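Baek (the Grarkico restoration) - worth 262 minutes?

hicham_els
Joined October 2024
Sat through the long cut last night. I keep reading that it's a lost masterpiece. Two brothers argue about selling a farm, then argue about it again in a different coat. What am I missing?

reeltwo
The middle hour, probably. The dinner is the best thing Omar ever shot.

hicham_els
The dinner is 12 minutes of soup. I like slow films, but I'd like something to be going on under the slowness.

iseul_ha
I'm with Hicham on the farm stuff, less so on the dinner. Watch the younger brother's hands when the uncle brings up the loan. My doubt is about the restoration - the night scenes look far too clean to me.
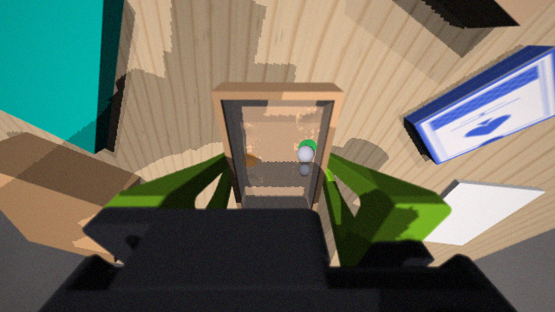

Small wooden frame and green gripper fingers, computer render

reeltwo
Too clean compared with what? There were only ever two prints and one was ruined.

iseul_ha
Compared with the one I saw at the Billex in December. You could barely make out the barn, and it was better for it.

pinhole
The booklet says 600 shots were repaired by hand. I doubt that, given the price. And who calls it a masterpiece apart from the people selling the box?

reeltwo
Me, and I paid full whack for it.

hicham_els
Fine, I'll give the dinner another go. Not the farm though.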